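Pastden Forums > Soft Furnishings > Pillows on tub chairs: yes or no

tomar_r
Settling a household dispute. Gray tub chair, rounded back, flat seat. I say it needs a pillow. My husband says the pillow spends its life on the floor and we should let it retire there.

nyanda_v
Your husband is right. The back on those things already wraps around you. Add a pillow and you're perched on the front 8 inches like you're waiting for a dentist.

Plinth50
Disagree. Flat seat, upright back, no lumbar at all. I've had a small pillow in mine since March and my spine sends its regards.

nyanda_v
What size? Because "small" in the Joketti catalog is a mattress.

Plinth50
The small one. I cut the tag off, so don't quiz me. Half the filling came out of it too, which helped.

tomar_r
So the answer is to buy a pillow and gut it. Great. Ours is white, by the way, and I've been told that was mistake number one.

SastryStreet
It was mistake number 2. Number one was asking on here. We had a white one and almost 50 lint roller sheets later we had a gray one – matched the chair beautifully.

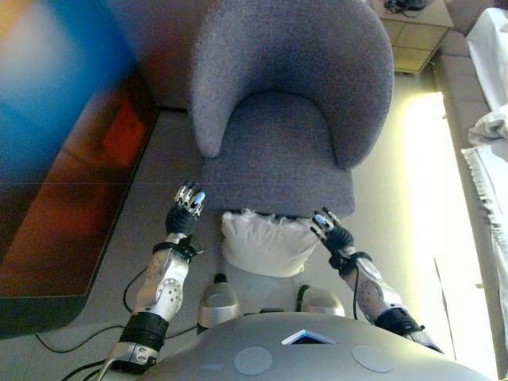
Replies: newest last

tomar_r
Exhibit A. Small white pillow, floor, right in front of the seat. Chair looks fine without it, I'm sorry to say.

nyanda_v
I rest my case. Nice nubby fabric though.

Plinth50
That pillow is all lumps. Give it a good punch and put it back.

SastryStreet
Or leave it down there and call it a footstool. Ours has been one for years.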